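Packaging and Small Shipments, Session 2 handout
Void fill, box size and what you get billed for
Updated 6/24/26

OK, so last time we got stuck on tape (my fault, I could talk about tape all day) and never reached the part most of you signed up for. I'm picking up at dimensional weight, and if we have time at the end we'll do the Clornby worksheet.

Carriers bill you on whichever is bigger, the real weight or the dimensional weight. To get the second one, multiply length by width by height and divide by whatever divisor is in your contract. Look yours up before you do the homework, please! Half the wrong answers I get come from people who borrowed a divisor from somebody else's rate sheet.

Let's do one on the board. Take a box that's 22 by 13 by 8 inches. That's 2288 cubic inches. Say the thing inside is a lampshade and the whole parcel weighs next to nothing. You still pay for the 2288, and you pay for it every single time you ship that lampshade. Now trim the height — even an inch — and run it again. Write both numbers down, we'll need them for the chart.

Measure the outside of the box, by the way. The size printed on a supplier's listing is usually the inside, and with thick board the difference adds up faster than you'd think. Measure after it's closed, too, with the flaps down where they meet along the seam. A stuffed box bulges, and the bulge counts.
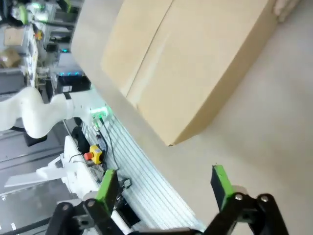 Economou wrote in after the last session to say that all this trimming is fine until something breaks, and that a shop selling ceramics should pay for the extra inches and stop worrying about it. Fair point, and I don't totally disagree. For fragile goods I like 2 inches of cushioning on every side as a starting point. But then buy the box that gives you those inches and quit there. What I see in student projects is a mug swimming in a box meant for a toaster, with paper stuffed in wherever it would go.

Void fill and cushioning are separate jobs, so keep them in separate columns on your sheet. Fill stops things from sliding. Cushioning takes the hit. Crumpled paper can do a bit of both if you pack it tight — loose, it does neither very well.

On stock sizes: the Nusine case study has a shop carrying over 15 box sizes, and the packers grabbed the same few anyway. Hulter went the other way and did fine until December, when the gift sets came in and nothing fit. Read both before next time and come ready to argue about it.

Homework: pick three things you ship or might ship, measure them, choose a box for each, work out both weights. Show the divisor you used.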